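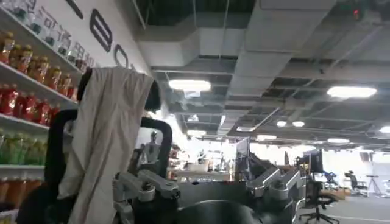 Inicio | Asignaturas | Apuntes | Biblioteca | Contacto

Señalización y balizamiento temporal en espacios interiores
Apuntes de la sesión 2

Bienvenidos otra vez a todos, y en especial a los que os incorporáis ahora desde el turno de tarde, que sé que venís directos del trabajo y que el aula a esas horas invita más a la siesta que a otra cosa. En la sesión anterior hablamos de la señalización permanente (las flechas de evacuación, los rótulos de extintor, todo lo que se atornilla a una pared y se queda ahí años) y hoy nos toca la otra mitad, la que se pone y se quita: postes con cinta retráctil, caballetes de suelo mojado, barreras extensibles y conos bajos. Es material humilde y barato, y quizá por eso se compra deprisa y se guarda peor.

1. Para qué sirve una señal temporal

Una señal temporal avisa de un riesgo que tiene principio y fin. Un suelo recién fregado, una baldosa levantada, una escalera apoyada mientras alguien cambia un fluorescente. Cuando el riesgo termina, la señal se retira. Parece una obviedad, pero pensad en los caballetes amarillos que lleváis semanas viendo en el mismo rincón de vuestro portal o de vuestra oficina. La gente deja de mirarlos, y el día en que el suelo esté mojado de verdad pasarán por encima tan tranquilos.

Conviene distinguir también entre avisar y cerrar el paso. El caballete avisa; la barrera extensible o la cinta entre postes delimita. Si una persona no debe entrar bajo ningún concepto (un hueco abierto, una zona de carga en maniobra), el caballete se queda corto y hay que poner un elemento continuo, de lado a lado.

2. Los elementos, uno por uno

Poste con cinta retráctil. Es el de las colas de toda la vida. Fijaos sobre todo en la base: un poste ligero con la cinta muy estirada se vence en cuanto alguien se apoya. En el almacén de prácticas tenemos el modelo Lodis, de base lastrada, y el Sallow, de base hueca, que se rellena con arena o agua. Os pediré que los montéis los dos, porque el segundo tiene su truco con el tapón y prefiero que os mojéis los zapatos aquí y no delante de un cliente.

Caballete plegable. Dos hojas, un asa y poco más. Se coloca antes de empezar a fregar, en el sentido de llegada de la gente, y si el pasillo tiene dos entradas se ponen dos caballetes. Ewan Crichton, que dio este módulo antes que yo y a quien debo media carpeta de apuntes, lo hacía repetir en voz alta a la clase entera: «dos entradas, dos avisos». Yo no os lo haré cantar, pero apuntadlo.

Barrera extensible. La de tijera, con ruedas. Muy cómoda, muy vistosa y muy dada a pillar dedos. Se abre cogiéndola por los montantes, nunca por las aspas. La Herkov que usaremos en el taller lleva freno en dos de las ruedas; comprobad que está echado antes de soltarla.

Cono bajo. Para interiores bastan los pequeños. Van bien para marcar una línea en el suelo o rodear una mancha, pero se desplazan con una patada, así que no les confiéis nada serio.

3. Un caso para pensar

Tomemos el edificio Giáp, un centro de oficinas ficticio solo en lo tocante a sus goteras según la propiedad, que las niega, y muy real para quienes trabajamos allí dos inviernos. El vestíbulo tiene 314 metros cuadrados, una puerta giratoria, un acceso lateral y dos ascensores. A primera hora entran unas 95 personas, casi todas con prisa y mirando el teléfono. La gotera cae entre la puerta giratoria y los ascensores, justo por donde pasa todo el mundo.

La primera solución fue un cubo y un caballete al lado. La gente esquivaba el cubo, pero pisaba el agua que salpicaba alrededor. Después se cercó la zona con cuatro postes y cinta, dejando un paso ancho hacia los ascensores, y aquello ya funcionó bastante mejor, aunque quedaba una pega: quien entraba por el acceso lateral se encontraba la cinta de golpe, sin aviso previo.

Traedme dibujado a mano, sin florituras, cómo lo resolveríais vosotros. Indicad dónde va cada elemento, quién lo coloca y quién lo retira. Esto último se olvida siempre en los ejercicios, y es lo primero que voy a mirar.

4. Revisión y almacenaje

Os dejo la rutina que seguimos en el taller, por si queréis copiarla:

- Limpiar las superficies reflectantes con agua y jabón neutro. Los disolventes las dejan mates.
- Extender la cinta entera y dejar que se recoja despacio, acompañándola con la mano.
- Comprobar bisagras y asas de los caballetes.
- Apartar lo roto y etiquetarlo. Si vuelve al montón, alguien lo cogerá.
- Anotar la revisión en la hoja de la puerta, con iniciales.

El material se guarda cerca de donde se usa. Un caballete en el sótano, detrás de las sillas plegables, es un caballete que no existe.

5. Para la próxima sesión

La práctica será el viernes, en el taller, con calzado cerrado. Somos 14 en el grupo, así que trabajaréis por parejas. Sheena Yule llevará la parte de montaje y yo andaré dando vueltas y preguntando, que es lo que más me gusta. Si alguien no puede venir, que me escriba y buscamos otro hueco antes de que acabe septiembre.

Traed el dibujo del vestíbulo y leed el apartado de colores de seguridad de la sesión anterior, sobre todo la diferencia entre las bandas amarillas y negras y las rojas y blancas.

Compartir | 2 comentarios

Apuntes relacionados
Sesión 1: Señalización permanente y colores de seguridad
Sesión 3: Montaje de barreras en el taller
Sesión 4: Carga y descarga en zonas con público
Ficha de revisión del material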